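Crenshaw coach wants the shot clock fixed before the road trip

Noemi Hutchins had the game log open before the first question. Crenshaw lost at Candberg on Monday, and the women's basketball coach had marked four possessions on which, by her reading, the shot clock was reset in error.

"Two of those were ours and two were theirs," Hutchins said. "I'm not claiming it cost us the game. I'm saying the clock operator is working from a rule sheet that doesn't match the one the officials carry."

The dispute concerns the reset after an offensive rebound. Under the conference rule, the clock goes to 20 seconds once the ball touches the rim. The operator's sheet at Candberg, Hutchins said, still called for a full 30.

"Ten seconds changes what you run," she said. "With 20 you go straight into a side ball screen. With 30 you can pull it out and start over. My point guard looked up, saw 30 and called the long set."

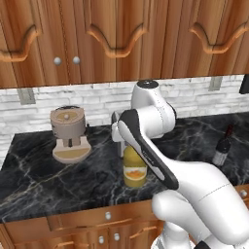 Upper kitchen cabinets with arched molding, shown in a computer rendering.

Crenshaw shot 53 percent from inside the arc and still trailed for most of the second half. Attendance was 2,432. Hutchins put the loss down to transition defense, chiefly late rotations to the weak-side corner.

Assistant coach Alaric Kasprzak, who charts possessions from the bench, raised the reset with the table at the second media timeout. "They were polite," Kasprzak said. "They showed me the sheet. It was last season's."

Hutchins wants one sheet issued by the league office, with the revision month printed at the top, and a check by the lead official before tipoff. She would apply it in January, ahead of the games at Grelen and Horier.

She has not filed a protest. "The result stands," she said. "We have practice at four, and most of it will be getting back on defense."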